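Notes on Teaching by Hand: The Cloth Series

Filed under: Demonstration work, Fabric handling

The cloth series at Foltine has reached the point at which a written account is useful. This post sets out how the demonstrations are given, what has been changed since the spring, and which questions remain open. It is written from the position of the person holding the controls, and the views expressed are those of the author alone.

The work concerns a single family of tasks. A sheet of plain white fabric is hung, and the arm is taught to approach it, take hold of it between two fingers, and bring it to a new position. Teaching is done by one of two methods. In the first, the operator takes the arm by the wrist and moves it through the task while the joints are slack. In the second, the operator stands apart and steers the arm with the Kendis hand controller, watching the wrist view on a monitor. Each run is saved as one demonstration and is given a short written note at the time of recording.

The current set holds 3110 demonstrations. Of these, 119 were set aside during review. The most frequent ground for setting a run aside was hesitation by the operator close to the cloth, where the arm stops, drifts and starts again. A person watching such a run understands it at once as indecision. The learning software has no such understanding, and will reproduce the drift faithfully.

Hanging fabric presents a particular difficulty under remote control. The wrist view gives little sense of depth against a pale and even surface, and an operator who trusts it too far will push into the sheet well before closing the fingers. Operators are therefore asked to look for a crease or fold and to steer toward it. A fold gives the eye something to measure against, and it offers more material to the fingertips. 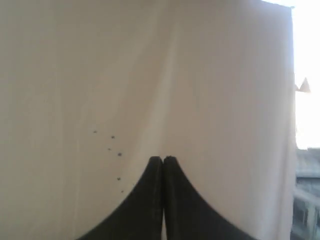 Fingertips together against the hanging sheet, at the foot of a soft vertical crease.

The marks on the cloth have been the subject of some discussion. It was proposed that a fresh sheet be used for every session. The author does not support this. Fabric in ordinary use carries specks and creases, and a policy trained only on spotless cloth would be of limited value outside the room in which it was trained. The present practice is to keep a sheet in service until it tears, and to record any change of sheet in the session note.

Light is a more serious matter. Where strong light enters from one side, the near part of the cloth brightens and the edge of the sheet may be lost against the background. Runs given late in the afternoon looked quite different from runs given at nine in the morning, even where the movements were almost the same. Both are retained. Operators are asked only to write down the time of day and to leave the exposure setting alone.

A word should be said about the approach to each run. Under the Evness procedure, which was adopted for this series with small changes, the operator brings the arm to a clear position with the fingers closed and holds it there for 3 seconds before beginning. The same hold is repeated at the close. It makes the recordings far easier to cut, and it gives the operator time to settle. New operators find it tedious and tend to shorten it. Shortened holds are returned for repetition.
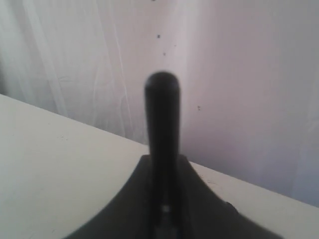 The gripper over the white tabletop, with creased fabric and the pale wall behind.

On the choice between the two methods, the author's position has moved. Hand guidance was preferred at the outset for its smoothness, and it remains the better way to introduce a new operator to the reach of the arm. Its weakness is that the operator feels the cloth through the arm and makes use of that feeling, although no record of it is kept. Under remote control the operator has the wrist view and very little else, and the resulting demonstrations depend on information that the software will also have. They are slower and less graceful. They have nonetheless been made the standard for the remainder of the series.

A comparison was made on the Lau bench using 83 trials with a policy trained on the remote-control runs alone. The results are still being read and will be given in a separate post. It may be said at this stage that most of the failures occurred at the moment of closing the fingers, and that very few occurred on the approach.

Two items are outstanding. The session note form requires a field for the condition of the fabric, so that heavily creased sheets can be found later without opening every recording. The hand controller's grip trigger also has a dead zone at the start of its travel, and operators have learned to compensate for it in different ways. A replacement trigger has been ordered and should be fitted in December. Sessions will continue on Saturday mornings in the meantime with the existing part.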